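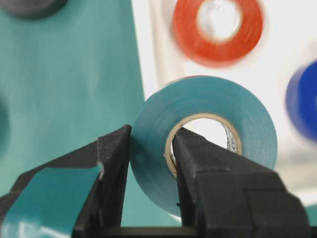

Marking coax runs: color bands or printed labels?

1,167 views · 10 replies

ndabbas wrote:
We are redoing the feed lines at the Wornotine Hill site before summer. There is 380 feet of coax up there in several runs, and half of it has no marking at all. Last December we spent most of a cold afternoon unplugging things to find out which line went to the 2 meter antenna. I want to put a band of colored electrical tape at both ends of each run and post a chart inside the cabinet door. Does anyone see a problem with that?

Like · Share · 4 comments

coaxkeith wrote:
Tape is fine indoors. Outside it goes gummy after a couple of summers and the end starts to flag. I would use printed heat shrink with the run number on it. You have to slide it on before you put the connector on, so do it now if you're redoing the ends.

afroza_s wrote:
We've had color bands on our lines for six years and only had to redo a few. Wipe the jacket with alcohol, don't stretch the last wrap, and cut the tape instead of tearing it. Most flagging comes from tearing.

One thing I'd change is the colors. Stay away from pairs that look alike under a headlamp. 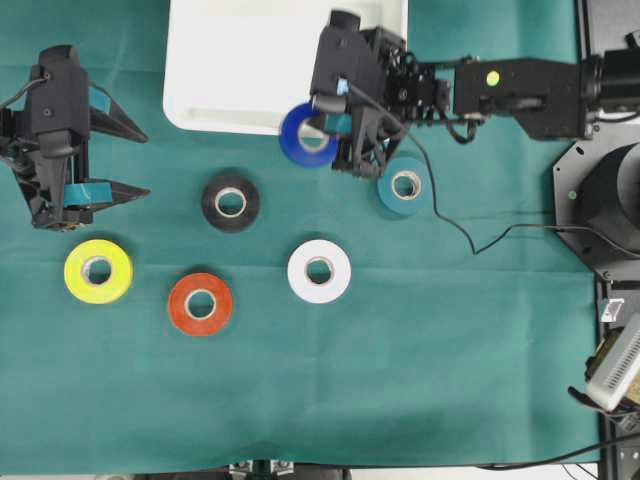

Electrical tape in blue, teal and black on a green cloth.

Blue and teal are hard to tell apart at night, so pick one of them and leave the other out. If you run short of colors, use two bands of the same one.

Like · Share · 2 comments

coaxkeith wrote:
Two bands works until one falls off. Then your run 6 is run 3. That happened to us and we keyed up into the wrong antenna. Numbers don't have that problem.

ndabbas wrote:
Fair point. The trouble with numbers is that people have to get close enough to read them, and the cabinet is low and badly lit. Maybe both. Color at the cabinet end and a printed number at the antenna end.
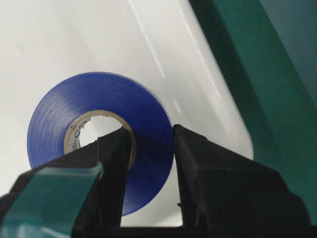
Estville Amateur Radio Club, Antenna and Feed Line Group

Posting the draft rules so the others can comment:

Color band 4 inches back from the connector, three wraps.
Same color at the bulkhead.
Printed number on the antenna side, under clear heat shrink.
No marking on top of weatherproofing, it gets cut off at the next repair.
Chart dated Tue 7 May goes in the door pocket. Throw out the old one.

The other thing is the spare run from the Bhuiyan tower. It's been disconnected at the far end for years and

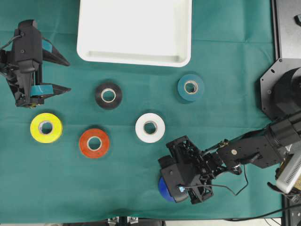 I don't want it to get a color at all. I'd rather cap it and hang a tag that says SPARE. If we give it a color, someone will plug a radio into it.

afroza_s wrote:
Agree on the spare. Write the length on the tag too, you'll want it later.

coaxkeith wrote:
I still think the tape is extra work, but the list is OK. Andden has the clear heat shrink in the small size. Check the fit on your cable first, it's tight.

Like · Share · 1 comment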